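Cahier d'atelier, cellule bi-bras « Vulus »
25 août 2026
Présents : Farhad K., Seul-gi, moi (Tahmineh). Fabian passé en fin de matinée.

Point de départ

Bras droit qui dérive. Depuis la mise à jour du contrôleur la pince arrive trop bas côté droit, Seul-gi a vu les doigts frotter le tapis deux fois hier. Bras gauche RAS. Berhanu pense calibration, Farhad pense câble qui tire sur le poignet. Moi je pense les deux. On a donc tout repris dans l'ordre, sans toucher aux scripts de tâche.

Compteur au démarrage : 1 424 cycles depuis la dernière recalibration. La règle qu'on s'était donnée en janvier c'est tous les 1 000. Donc en retard, à noter pour la prochaine fois (mettre une alerte ?? Berhanu).

Mécanique

Arrêt complet, clé retirée, bras en position repos. Resserré l'embase droite au couple, deux vis sur quatre avaient pris du jeu, pas énorme mais sensible à la main. Embase gauche : rien bougé. Marqué toutes les têtes de vis au feutre blanc pour voir si ça tourne.

Capots d'articulation : ouverts côté droit seulement, coude et épaule. Graisse ok. Un peu de poussière noire au coude, sans doute la gaine du câble qui frotte. Essuyé, refermé. NE PAS serrer les capots à la visseuse, celui du coude a déjà un filet fatigué.

Doigts de pince : démontés les deux paires, nettoyés à l'alcool, remontés. Jeu nul à gauche. A droite léger jeu sur le doigt interne, cale changée. Reste une seule cale en stock, commande à passer chez Bagheri.

Câble de pince, bras droit

C'est là que Farhad avait raison. Le câble était bridé trop court, et quand le coude se plie à fond il tire sur le connecteur. Sur l'écran ça se voit comme un petit couple parasite au poignet, toujours du même signe. Détaché, redonné du mou, rebridé. Connecteur débranché/rebranché, broches propres.

Essai à vide, 30 flexions complètes du coude, vitesse lente puis normale. Plus de couple parasite. Boucle un peu grande à mon goût, à surveiller qu'elle n'accroche rien en passant près du bord. Fabian propose un guide imprimé, il a un modèle qui traîne de l'ancienne cellule Mindden. A voir.

Calibration

Procédure habituelle, bras droit puis bras gauche, puis vérif croisée pince à pince au centre du tapis. Première passe mauvaise, j'avais oublié de recharger le fichier d'outil (celui des anciens doigts, merci moi). Relancé. Deuxième passe bonne, on garde.

Limite logicielle du poignet droit remise à 180 degrés, quelqu'un l'avait réduite et pas noté. Svp quand on change une limite on l'écrit ICI, pas sur un post-it.

Sauvegarde des offsets faite sur le disque de la cellule + copie sur le partage, dossier Zununard/offsets. L'ancien fichier gardé avec suffixe _old, ne pas effacer avant la fin du mois.

Remise en place du plan de travail

Tapis recalé sur les repères de la table. Puis les objets de la tâche cuisine : porte-tasses en haut au centre, égouttoir et ses trois assiettes en bas, pomme à droite. Deux tasses sur le porte-tasses, la bleu-vert foncé à gauche, la rose pâle à droite. On laisse le milieu du tapis libre pour les passages d'un bras à l'autre.

Pour l'approche, bras droit amené au-dessus de la pomme pince descendue, bras gauche en attente doigts entrouverts pas loin de l'égouttoir. Anneau vert au poignet gauche, ok pour lancer.
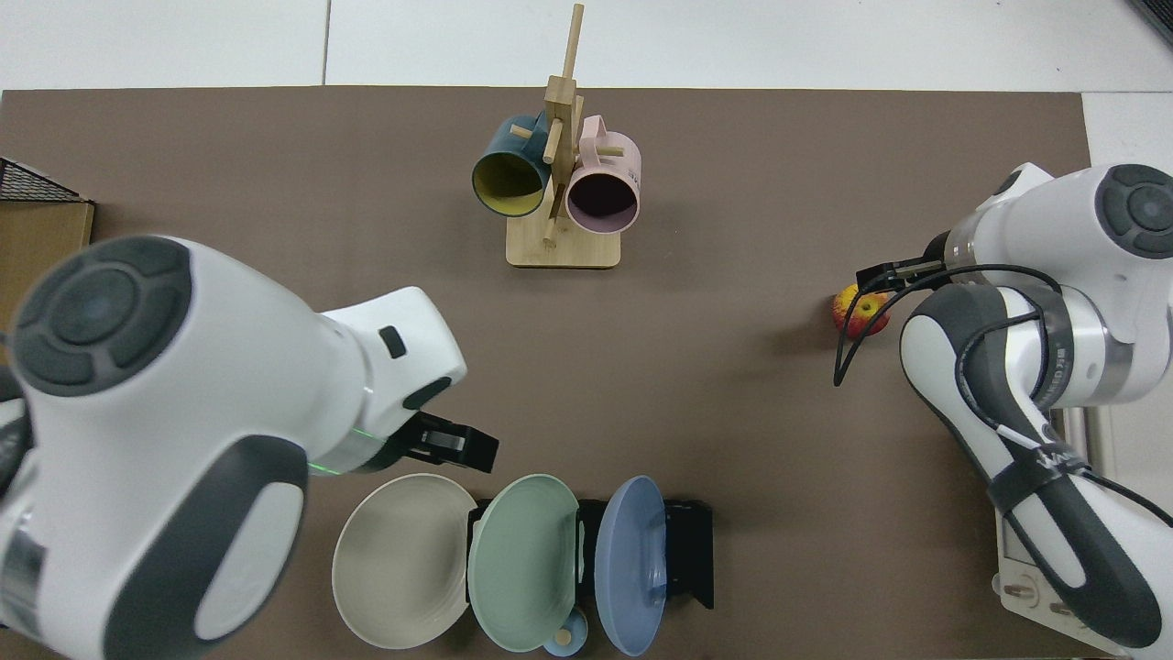
Essais après calibration

- Pomme, bras droit, approche seule sans fermer : hauteur correcte, les doigts ne touchent plus le tapis. Refait en changeant un peu la position de la pomme, pareil.
- Pomme, saisie complète : ok. Lâcher un peu sec, elle roule. Pas un problème de calib, c'est le script qui ouvre trop vite. Seul-gi regarde.
- Assiettes, bras gauche : ok pour la bleue et la verte. La crème dépasse du rack et penche, le bras la prend trop par le bord. La redresser à la main avant chaque série, ou changer d'écartement de rack.
- Tasses : prise de la rose ok. La foncée moins bien, elle pend inclinée et l'anse n'est jamais au même endroit. Accroché une fois la cheville du porte-tasses en sortant, pas de casse. Ralentir la remontée.
- Deux bras ensemble, passage au centre : bon, pas d'arrêt de protection. Le câble reste à l'écart du bras gauche.

Bilan du couple poignet droit pendant les essais : plat. Farhad content, veut qu'on écrive qu'il l'avait dit. C'est écrit.

Reste à faire

- commander cales de doigts (moi)
- alerte compteur de cycles (Berhanu)
- guide de câble imprimé, reprendre le modèle Mindden (Fabian)
- ouverture de pince plus lente au lâcher (Seul-gi)
- lester le pied du porte-tasses ? il glisse un peu sur le tapis quand on tire sur une cheville
- recontroler les marques au feutre sur l'embase droite demain avant mise sous tension, et refaire une vérif croisée à froid

Cellule laissée hors tension, bras au repos. Clé dans le tiroir du haut, pas sur le pupitre.

T. Zarei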